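Olik x Samir capsule: progress report, April

To: Abdelghani Belhaj
From: Lalit Jaiswal, product and licensing

Status

The collection is on schedule for the fall drop, with one style at risk. It stands at five styles: a crewneck sweatshirt, a hooded sweatshirt, a long-sleeve tee, a canvas low-top and a tote. The second tote was dropped last month after the Selcombe buyers passed on it, and its budget has gone into trims for the shoe.

Samir's studio has approved the final artwork for everything except the shoe. They sent back the first two side panels because the line weight was too thin once it was reduced to fit a size 6. The third version is with them now. We need an answer by the end of the month to hold our place at the factory.

Samples

Prilance delivered 23 samples, and we accepted 18. The other five go back for these faults:
Hooded sweatshirt, two pieces: drawcord eyelets set unevenly.
Long-sleeve tee, two pieces: neck label sewn in off center.
Tote, one piece: handle stitching skipped at the left seam.
Prilance has agreed to replace them at no charge. They also asked to move from a woven neck label to a printed one on the tee. I said yes, as it saves a step and the licensor has no objection.

The sweatshirts are going ahead with large front graphics. We looked at a smaller chest print as well, but the store staff we asked preferred the big one and the price difference per piece is small.

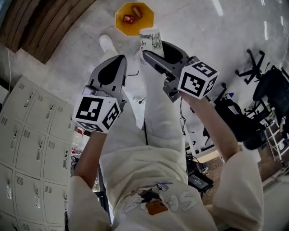 Orders and budget

Selcombe has confirmed an opening order of 812 pieces across all five styles. They want the sweatshirts in their stores first and the shoe two weeks later. Two smaller accounts have asked for line sheets but have not committed.

Spending is within budget. Sampling came in slightly under, freight slightly over. The licensing advance has been paid and the next payment is due on first shipment. Packaging has not been quoted yet, so please treat that line as open.

Problems

The shoe is the main one. If the artwork is not signed off this month, it moves to the holiday delivery and Selcombe may cut that part of the order. Our size chart also needs correcting before the line sheets go out again, as the tee measurements were taken before the last pattern change.

Next steps

Get shoe artwork approved. Receive replacement samples from Prilance. Correct the size chart and reissue line sheets. Get two quotes for packaging.

I need your decision on whether to book factory time for the shoe before approval. The deposit is not refundable.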